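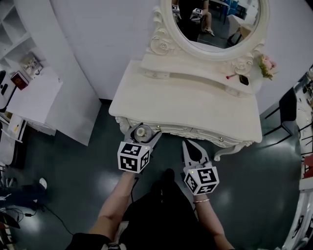
Wait for the spring prices, was the message from Feslow this morning, because the hand-held grippers may drop once the new batch is in. I read it twice over my tea and decided I don't want to wait! April is when we need them, and a cheaper gripper in June is no use to me.

So, the budget. I have 3000 to spend and for the first time it feels like real money, the kind you can plan with. The Corar quote came to 2000 for two pairs, marker cubes included, and I could have hugged the screen. Markico is dearer but throws in spare finger pads, and we do get through pads. I keep going back and forth — happily, I must say.

Drawers are what sold me on buying in pairs. One hand on the knob, the other free for whatever is on top, and you simply can't plan a drawer task around a single gripper. The dressing table has been a lovely thing to work at, all those carved bits and the little glass knob, and I'd like more furniture as awkward as that (second-hand, if I can find it).
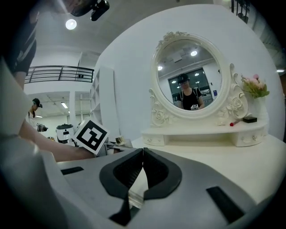

Evening, the list so far

Corar, two pairs: 2000. Nearly certain.
Spare pads from Markico, if they'll sell them separately. Must ask.
Kubo charging dock with 8 slots. No price yet, and I'm itching to know.
Cable covers for the floor.
Whatever is left goes on furniture — a bedside cabinet first, I think, then something with a sliding door.

Ring Corar at nine and ask about delivery.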